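Noticeboard > Family and Faith > Taking part
Search this site Type a word and press enter

Grandparents wanted for the Lulolwood Story Evenings

We are looking for 12 grandparents (or great-aunts, godparents, step-grandparents, anybody who has a child in their life and a little grey in their hair) to join a small group at the Lulolwood chapel rooms. Over 4 evenings in May we shall be talking about how we pass on our faith to children who live far away, or whose parents no longer go to church, or who simply ask harder questions than we ever dared to at their age.

I ran a smaller version of this at Grillgate and came home every time with a full heart and far too much leftover cake. People told stories about their own grandmothers that they hadn't thought of for years, and one or two of us had a little weep, which was quite all right.
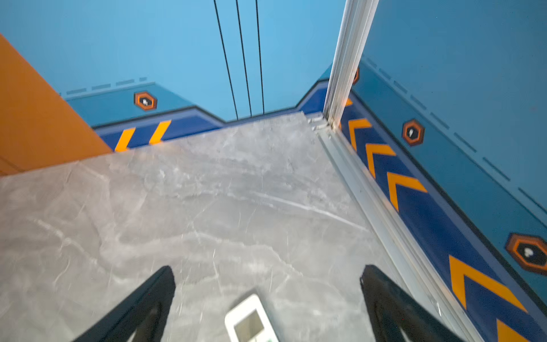 Praying with a grandchild over a distance is the part most people ask me about, so the second evening is given over to it entirely. Many of us now say goodnight prayers on a video call, and it can feel stiff until you find your own way of doing it. A small white handheld thing with a dark panel on its face, like the one lying on the floor there, could be a remote or a controller for all I know, and plenty of us feel just as lost with whatever the children hand us! Please don't let that put you off. We shall go slowly, and you may ask the same question as often as you like.

You don't need to be a confident speaker or know your Bible backwards. I would ask only that you try to come to all the evenings, and that you write one letter to a child you love, up to 2000 words, though half a page will do very nicely. You needn't read it aloud. If you would like it to go into our booklet, which we are calling Pidesska, we will talk that over with you first, and names can be left out.

There is no charge. Tea and supper are provided, and lifts can be found for those who don't drive at night, so do mention it when you write. 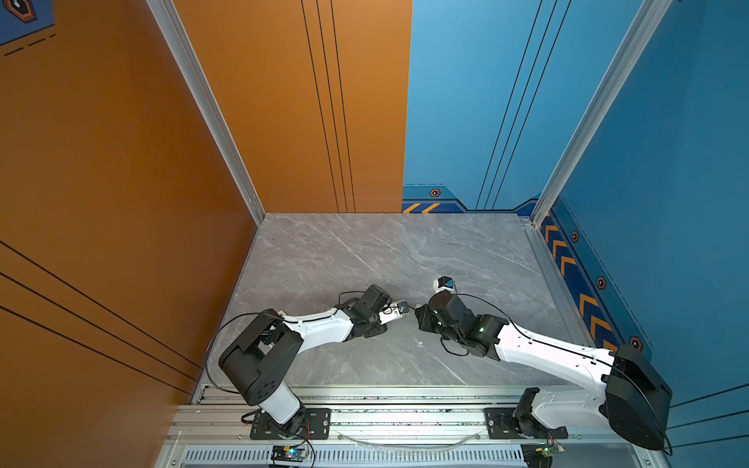

How to put your name down

Send a short note to Mrs Avcı, care of the chapel rooms at Lulolwood, by the end of April. Tell me a little about yourself and the children you have in mind, anything you can't eat, and whether stairs are a trouble to you. I answer every note within 48 hours unless I have the little ones staying, in which case please bear with me.

Couples are welcome to come together, and so are friends.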